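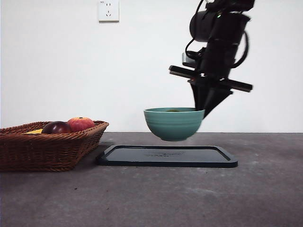 Fruit should live on the table, where people can see it. I kept ours in the fridge drawer for 16 years and threw half of it away. Then Mercy Khaemba gave me a wicker basket from the market in Usdale, and the apples started to go.

A basket is better than a bowl for this. Air gets in at the sides, and a soft plum shows up sooner. Bowls are for serving - fill one, put it on a tray, wash it afterwards. I wouldn't store anything in one overnight.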